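How to get chalky white marks off a gray worktop?
Print this page | E-mail to a friend

Posted by Nermina Leka

Good evening to all. In September we moved to a flat in Ultesthorpe and the kitchen has a big flat gray worktop, matt finish. The landlord does not know what it is made from. Near the sink there are white cloudy marks which come back every time it dries. I have tried dish soap, then a spray from the supermarket, then baking soda with a sponge. The soap did nothing. The baking soda made it a little better but I am afraid to scratch. The water in this town is very hard, my kettle is full of scale after 3 weeks.

Can I use vinegar on it? And must I seal it after? I do not want to lose my deposit, it is 600.

babic_tiles

Hello Nermina. Please do not start with vinegar before you know the material. If it is laminate or quartz, weak vinegar is usually fine for a short time. If it is concrete, limestone or marble, the acid will eat the surface and leave a dull spot which you can not wash away.

A simple test: choose a corner behind the toaster, put one drop of water and wait 10 minutes. If the place becomes dark, the material is porous and you should use only a pH-neutral stone cleaner. If the drop stays round and nothing changes, mix one part white vinegar with 8 parts water, wipe, rinse with clean water and dry at once with a cloth.
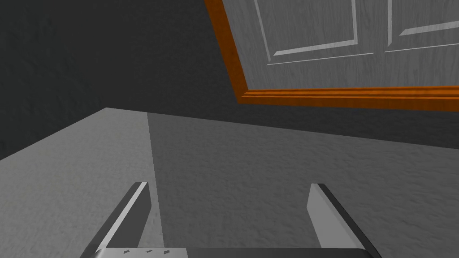

A plain gray surface, seen between the two fingers.

The drying is the important part. Hard water leaves marks when it evaporates by itself, so if you only wipe and go away, the marks will be back by the next morning. I keep an old cotton towel beside the sink for this. About sealing, laminate and quartz do not need it. For a porous one, ask the landlord first and get the answer in writing.

Vatard

vinegar, always worked for me. never tested anything

Nustiment

I would be careful with the advice above me. My sister had concrete and used vinegar one time, you can still see the ring. Also stop with the baking soda on matt finish, it can make shiny patches if you rub hard. Use a soft cloth and small circles.

Print this page | E-mail to a friend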